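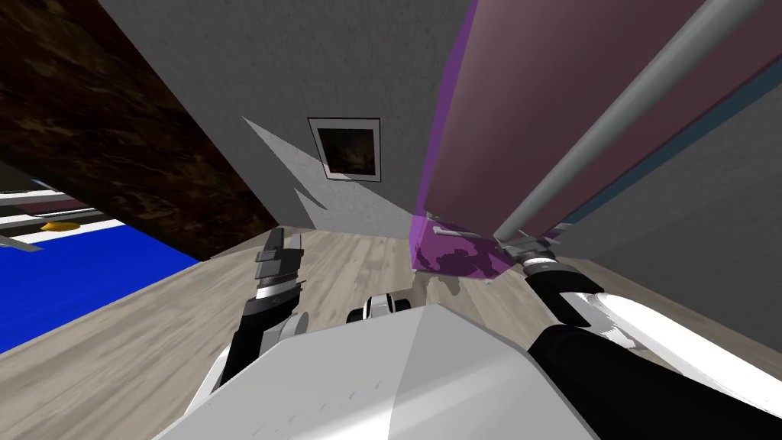
My father stopped speaking to his brother in the eighties and never said why. He died in November. I have been clearing the house, and I keep stopping at small things, like a dark picture in a thin black frame with a white mat, hung on a light grey wall, and wondering what he saw in it. Should I ask my uncle what happened? He is in Clirnholm, 2 hours away.

Posted by rlebrun, Dec 6, 2025

kellgate_b
Ask him. My mother's sister told me more in 40 minutes than my mother did in her whole life. Some of it was hard to hear.

YGezer
I'd leave it alone. You will get one side, from a man who has had decades to polish it. Your father chose to keep it private.

kellgate_b
He may have, but rlebrun has to live with the gap. One side is more than he has now.

YGezer
Or it's worse. I asked about my grandfather and I still wish I hadn't.

spyros_p
How old is the uncle? If he's around 80 I wouldn't wait long. You could visit and not bring it up the first time.

rlebrun
He's 79. I wrote him a short letter this morning and didn't mention the argument. YGezer, I'm sorry about your grandfather.

YGezer
Thanks. A letter is fair enough.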